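Our robotics club in Diltholm meets in the evening, and most people who ask me about it want to hear about the competition. I understand this. The Merkisley trophy is easy to explain to a grandmother. But I want to write in favour of the slow part of our work, which is moving small foam blocks over a paper floor.

Last year we spent 2,466 on new parts and, I think, very little on patience. This year the students began with brown paper and blue tape. They made the grid by themselves, and they talked for a long time about where a cell begins and where it ends. For me this was already engineering.

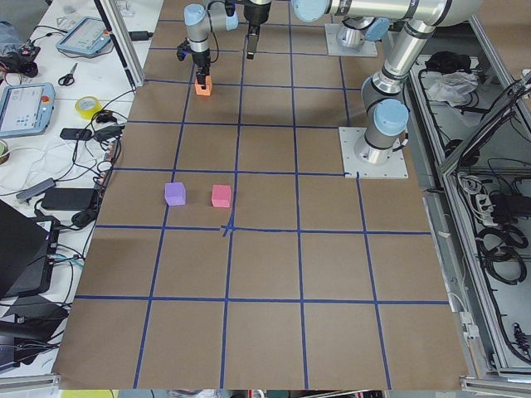
## Why I do not want a faster course

Some parents have written to me that 20 evenings for lifting and placing is too much. They compare us with the club in Prurnutent, where the pupils write a full program in the first month. I respect that club – but I have seen students who can copy a program and cannot say why the arm stopped. 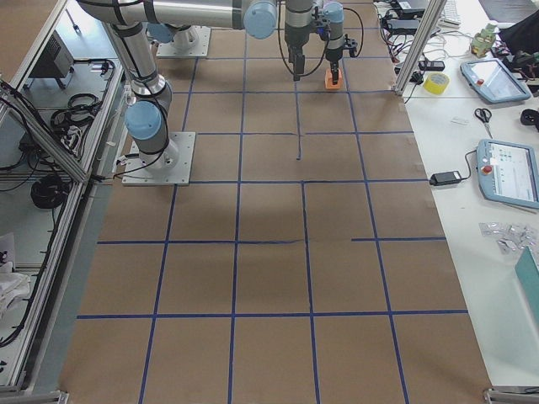
A beginner, in my opinion, should meet the error before he meets the theory. In our group the tape was laid by hand, and some of the blue lines stop before they reach the next one. I did not ask for it to be corrected. When the gripper holds an orange block just over the paper, the student has to decide which cell is meant, and a crooked line makes this decision more honest. A perfect printed mat would take it away from him.

I do not say that competitions are bad. We will go to Merkisley again in July, and I hope that we will do well. I only ask the parents to come on an ordinary evening, sit for one hour, and listen to how the students argue about one block.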